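Kids' Desk > How News Works > Corrections

Reading time: 2 minutes

Print this page | E-mail this page

Newspapers make mistakes. The good ones admit it, in very small type, on page 18.
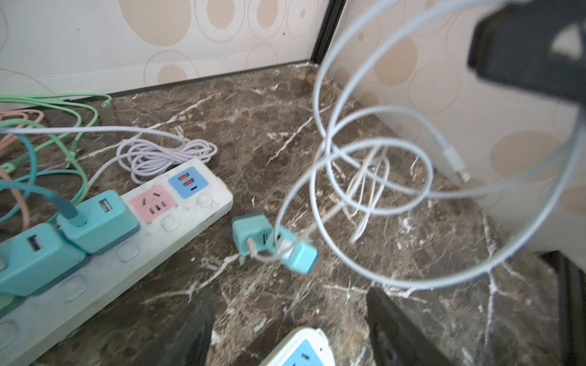 Three chargers, two power strips.

A note that fixes a mistake is called a correction. It says what was wrong and what is right.

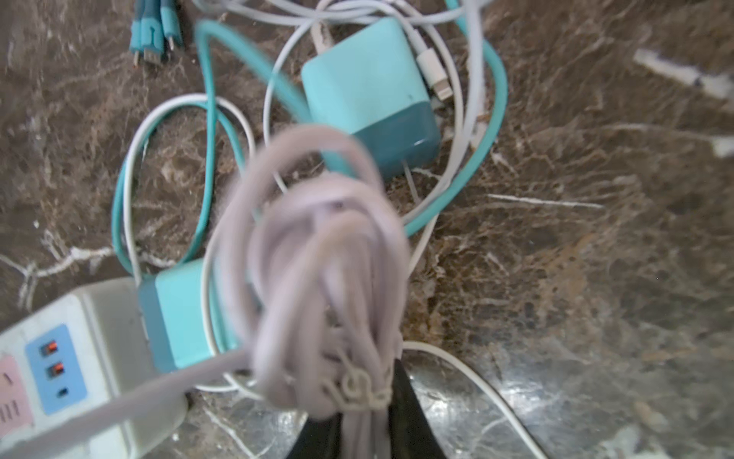 A correction should be short. Grown-ups find this hard. If a story calls a cable blue and it's closer to lavender, like the coiled one here, you write "The cable is lavender-gray" and stop.

Keep the excuses out.

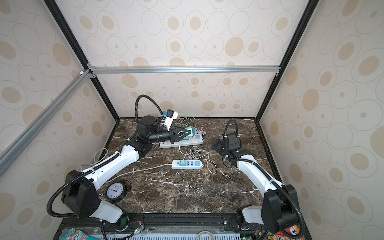
Who spots the mistakes?

Readers, mostly. They enjoy it a great deal.

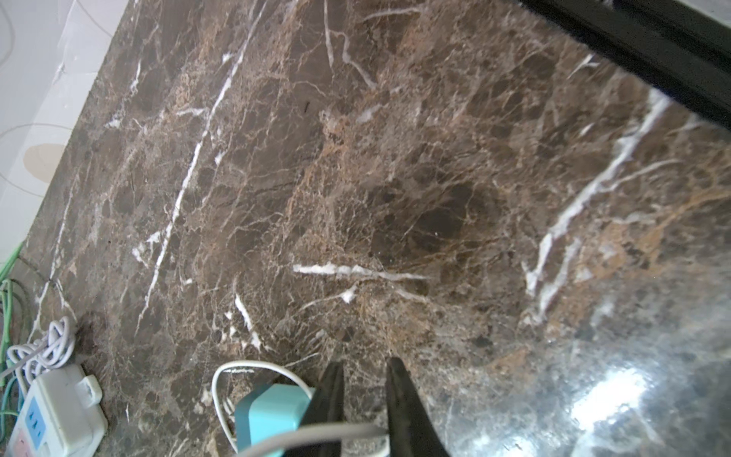 VISHOLM, February 25, 2021. Our story on the town fair said 1000 pies were eaten. The number was 400. Juniper Haverford, editor, regrets the other 600.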